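Cliroron Crossing and Siding Records
A data card for the Yatsenko branch line
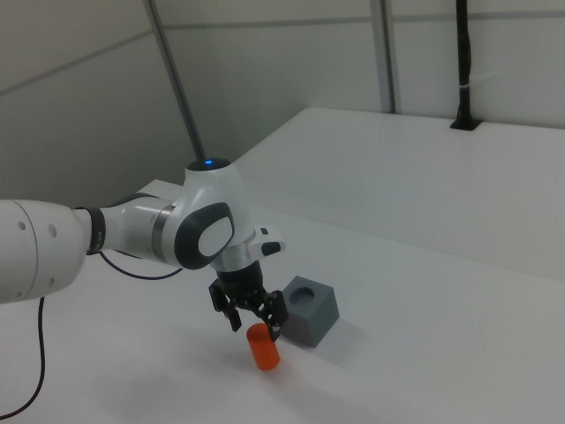

Cliroron is a table of every grade crossing and passing siding on the Yatsenko branch, put together from old track charts, maintenance sheets and a whole lot of typing. I've wanted something like this for years, and I'm so happy it finally fits in one download!

What you get

There are 187 rows in the main file, one per crossing or siding. Each row has a milepost, the surface type (timber, asphalt, concrete panel or rubber), the warning equipment, the number of tracks and the season of the last recorded rebuild. The sidings, 19 of them, also have a usable length in feet, measured between clearance points.

Files

crossings.csv: the main table
sidings.csv: the siding rows again, with lengths and switch types
notes.txt: odd cases, spelling variants, old station names

Mileposts

Mileposts run from the junction at Tilerier, going up toward the end of track at Idance. The line was moved a little at the river bridge, so the posts past it don't match the older charts. I kept both values: mp_new is the one painted on the posts today, and mp_old is the one you'll want if you're reading the charts (which are great fun, by the way, full of penciled corrections).

Known gaps

Three crossings have no surface type. Two sidings appear on the charts but were pulled up before the newer sheets were drawn, and they're marked status = removed. Private farm crossings are in the table only where a sheet lists them, so please don't use the row count as a full inventory. A blank rebuild field means I found no record, and the work may well have been done anyway.

Loading it

The files are plain UTF-8 with commas and a header row, so any spreadsheet will open them. Read mp_new and mp_old as text, or the trailing zeros will vanish and your joins will get weird.

Changes

Version 3 came out in June. It adds switch types for the sidings and fixes the swapped mileposts near Idance.

Corrections are very welcome, especially from anyone with a chart I haven't seen! Please include the sheet number and the milepost.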